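Jerkby Bench Tops and Work Surfaces

July 8, 2021
By the Okix Product Information Office

The Jerkby range comprises heavy-duty bench tops for workshops, teaching rooms and light assembly areas. It is supplied by Okix to schools, colleges and commercial customers, and replaces the former Drastari series, which will remain available as spare parts only. Tops are sold singly or with the matching Moradi underframe.

Each top is finished in white as standard. Grey and pale green may be ordered at extra cost, subject to a minimum order of 70 tops in one colour. The finish is matt, in order to limit glare under strong ceiling lights, and is applied to both faces and all four edges so that the top may be turned over when the working face has reached the end of its useful life.

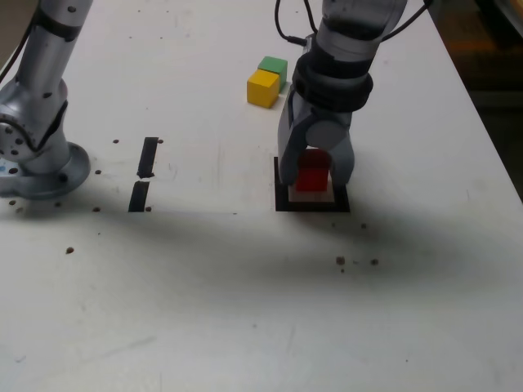

Customers frequently ask how a white surface will look after a period of regular use. Okix takes the view that light marking is to be expected on any working bench and does not treat it as a fault. Faint grey streaks and small dark specks, such as those on the white top shown with a red cube held just over a square pad, fall within what the guarantee describes as ordinary wear. Deep cuts, lifting edges and swelling do not, and should be reported to the customer office in writing, with the order number and the date of delivery.

The guarantee runs for five years from delivery. It covers the core, the finish and the edge seal, and it passes to a new owner if the bench is sold or moved to another site. It does not cover damage caused by open flame, strong solvents or the dragging of unprotected metal feet across the surface.

Sizes and loading

Two sizes are held in stock. The smaller top measures 153 cm by 70 cm and is intended for single users or for rooms where space between benches is limited. The larger measures 210 cm by 100 cm. Both may be cut down before dispatch, although a top which has been cut cannot be returned.

Loading depends on the underframe selected. The Moradi frame is available in fixed and height-adjustable forms, and customers who intend to bolt equipment to the top are advised to choose the fixed form – the adjustable legs are not intended for loads which shift during use. Drilling on site is permitted, provided that no hole is made within five centimetres of an edge. 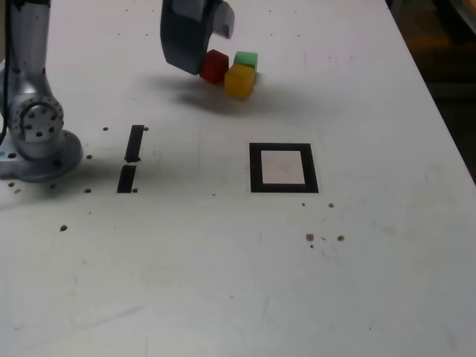 Where holes are required in quantity, Okix can drill tops to a customer's drawing before the finish is applied. This gives a cleaner result than drilling on site and keeps the guarantee in force without further inspection. Drawings should show all distances from the same corner and should state clearly which face is to be uppermost.

Cleaning and care

Tops should be wiped at the end of each working day with a soft cloth and warm water to which a little washing-up liquid has been added. Scouring pads and powders must not be used. Ink and pencil may be removed with a plastic eraser. Stubborn marks may be treated with the Jerkby surface cleaner, sold separately, which should first be tried on the underside.

Ordering and delivery

A total of 3,136 tops were supplied in the last full year, and stock sizes are normally dispatched within eight working days. Drilled or coloured tops take longer. Schools wishing to have benches in place for September are asked to confirm their orders as early as possible and to ensure that a ground-floor unloading point is available. Delivery to upper floors can be arranged – a separate charge applies.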